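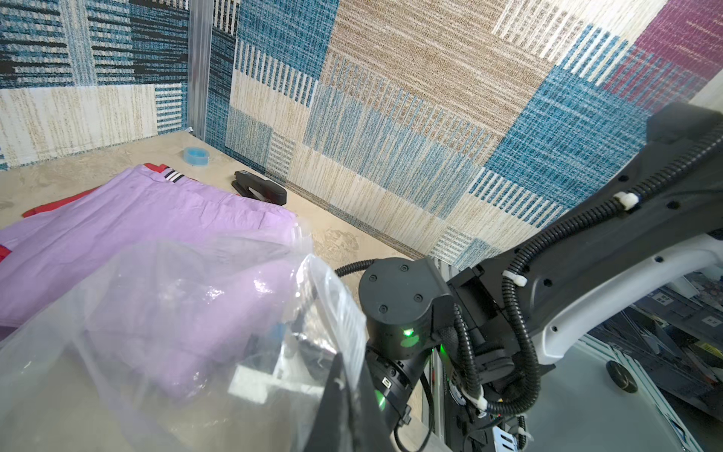

Raltari opens clothing packing room in Jurstead

December
By Mirela Macedo

Clothing reuse service Raltari has opened a packing room in Jurstead, where donated garments are sorted, folded and bagged before going out to families across the region.

The room takes over work that was previously done at the back of the organisation's Kashyap Street shop. Donors can still leave clothing at the shop counter during opening hours. Items are then taken to Jurstead to be checked, folded flat and packed in clear plastic bags, so the colour and type of garment can be seen without opening the bag.

Raltari sent out 688 bags of clothing last financial year. Operations manager Arsen Hladun said the old arrangement had reached its limit.

"We were folding on the same counter we served customers from," Mr Hladun said. "If someone came in to buy a coat, the packing stopped. Now there is a table for folding and it stays a table for folding."

Each bag holds clothing in one size range. Tops go in first, folded with the sleeves in, and heavier items are packed separately. Bags are closed with tape or a stapled paper label showing the size and the date packed. Garments with missing buttons or broken zips are set aside for the mending group, which meets at the shop in the evening.

The room was fitted out over five weeks. Carpet tiles left over from the former Nindo offices were used on the walls to soften the noise, which had been a complaint from the neighbouring tenants. The tiles came in mixed colours and patterns and were put up in the order they came out of the boxes.

Pramila Rana, who coordinates deliveries, said requests are highest for children's winter clothing and plain work shirts.

"We have plenty of summer dresses and not enough jumpers," Ms Rana said. "Please wash things before you bring them in, and check the pockets."

Raltari accepts clean clothing in wearable condition. It cannot take pillows, doonas, school uniforms with crests or single shoes. Donors with more than four large bags are asked to phone the shop first.

Packing sessions run from 4 pm to 8 pm. New helpers are shown the folding and labelling method at the start of their first session. Enquiries can be made at the Kashyap Street counter.

Last updated: December, 9.15 am

Comments

Ulla Hovland
Do you take baby clothes? I have a lot of size 0 and 00.

Raltari
Yes Ulla, all baby sizes. Leave them at the shop counter.

Shivam Grewal
Is there parking at Jurstead or only on the street?

M.T.
Good to see the carpet tiles put to use. What about belts and scarves, are they OK to drop off?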